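Ditero Vemness folding table – review after 2 seasons

27 December 2019

Short version: good table, bad latches, buy it on sale. Long version below, typing this fast before the in-laws get here.

Bought the Vemness in April to replace an old card table with a leg that kept folding up mid-game. We have a small apartment, no dining room, so whatever we get has to come out for game night and go back behind the couch after. Paid 160 for it. Was 18 more with the carry strap, skipped the strap. Regret that a little.

Setup. Legs swing out, crossbar drops, done. The instructions show a step with a hex key but there was no hex key in my box and nothing to use it on either. Emailed Ditero, got an answer back from a Glória Godinho in support who said the sheet is left over from the older model. Fine. Nice reply, quick too.

Weight. Heavier than it looks in the store. I can carry it alone but not up stairs, not happily. Get a second person or get the strap.

The top. Best part of the table. Wipes clean with a wet rag, no rings from mugs so far, and dice don't skitter off like they did on the old one. Did get one scratch from dragging a box across it, shallow, you have to catch the light right to see it. Cards are a bit hard to pick up off it, same as on any hard top. We throw a cloth down for cards.

Latches. Ugh. Two of the four were stiff out of the box and one still is. A drop of oil helped for a month or so, then back to pinching my thumb. My neighbor Arif Matubbar has the same table and his are all smooth, so I guess its luck of the draw. He also has the Ullimel, the cheaper one everybody compares this to, so I got to borrow that for a couple weeks.

Ullimel vs Vemness, since people always ask. The Ullimel is lighter and folds thinner. It also wobbles. Lean on one corner and the far side lifts, not much, but enough to knock over a stack of tiles. For a buffet or a yard sale I'd take the Ullimel. For games or homework or anything with writing – Vemness, easy. 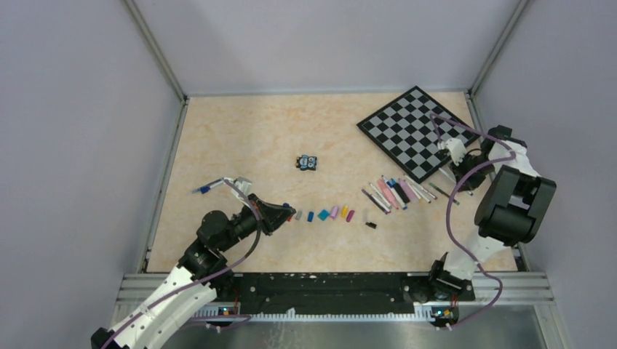 Size is right for a board plus everybody's junk. Four adults fit, five if somebody sits at a corner and doesn't complain. My kid does puzzles on it and leaves them out for days, and it's been sturdy enough that bumping it on the way to the kitchen doesn't wreck anything.

Feet. Rubber caps, gray. One fell off in the closet, found it, pushed it back on. Would glue them if I had wood floors. On carpet no issue.

I did look at the Lim as well but they only had it in the tall height, no good with our chairs. Can't say more then that.

Pros: solid, easy to wipe, no wobble
Cons: latches, weight, strap should be included at this price

Would buy again at 20 off, which it seems to be every few months. Full price, maybe wait. Will update if the bad latch gives out.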